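The Method

Kjell Lindholm did not believe in the method. He had said so in March, when his sister-in-law first brought it into the house in the form of a paperback, and he said so again now, standing in his socks in the dining room with both hands in his pockets so that nobody would put anything in them.

"It's a basket," he said.

"It's a category," said Su-bin. "The basket is where the category goes."

She had borrowed three of them from work. Su-bin Yang kept the stockroom at Hava, which sold bath mats and shower caddies out on the Skindton road, and she talked about plastic the way other people talk about wine. She had put one basket on the table and one on the floor by the radiator, and the last one she was carrying around on her hip like a baby.

The idea, as Kjell understood it, was that everything from the hall closet had to be touched. You touched it, you said what it was, you put it in a basket. The book promised a calmer home in 50 days. Kjell had lived in the house for twenty-two years and had been calm for most of them, until the book.

"Scarf," said Su-bin, holding it up.

"I can see it's a scarf."

"You have to say it."

"Scarf," said Kjell.

It went into the one by the radiator. A hat followed it, then another hat, then a thing that had been a hat before Rigoberto Hinojosa's dog spent a weekend with them. Kjell said all their names. He felt like a man being tested for a concussion.

What bothered him was the claim on the back cover. The author said that the average family owned 118 items of winter clothing it would never wear again. Kjell wanted to know whose closets. He wanted to know if a pair of socks was one item or two, and whether the man had gone and looked or had just sat at his desk in a nice sweater and made it up. Su-bin told him it wasn't that kind of book.

"Then why put a number on it?"

"Glove," said Su-bin.

It was pink and puffy, with a strap across the wrist, and on the back was a red patch with a white cartoon face on it, round, with little dark features. Some tiny white bits below the face might have been paws. Kjell had never known what it was supposed to be. A cat, Dolia had told him once, and a week later she had told him with the same confidence that it was a bear.

"Where's the other one?" he said.

"There isn't another one."

"There were two when I bought them."

"I'm sure there were." She turned it over and back. "How old is she now, Dolia?"

"Fifteen."

Su-bin waited. She was good at waiting; he supposed the book had a chapter on it.

"I know how old she is," Kjell said. "I'm not confused. I don't think she's going to come down the stairs and put it on."

"So it's a giveaway."

"Who would you give one glove to?"

She had no answer for that, and he was pleased, and then he was not so pleased, because she looked at the bag by the door where the things with no answer went. It was already half full. Morsy, it said on the side, from the shoe store that had closed.

"It could go back in the closet," he said.

"It can't go back in the closet. That's the whole method. Nothing goes back the way it came."

"Says who?"

"Page nine."

Kjell took his hands out of his pockets. He took the glove from her, which he realized counted as touching it, and walked it over to the big gray basket on the table. That one had been empty all afternoon. Su-bin was saving it. She had explained the category twice, and both times he had looked out the window until she was done.

He laid the glove down inside with the fingers spread.

"You have to say it," said Su-bin.

"Glove."

"No. The category."

He said he'd forgotten the category. She said he had not. Upstairs a door opened and Dolia yelled down to ask if anyone had seen her charger, and the two of them yelled back that they hadn't, and the door closed again.

"One thing," Su-bin said. "You get one thing in that basket and then you have to be serious about the boots."

"It's a big basket for one thing."

"I know how big it is, Kjell. We sell them."

He went to get the boots. There were more of them than he would have guessed, and he wasn't going to tell her that.

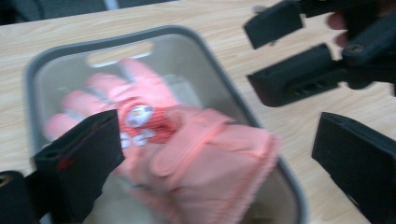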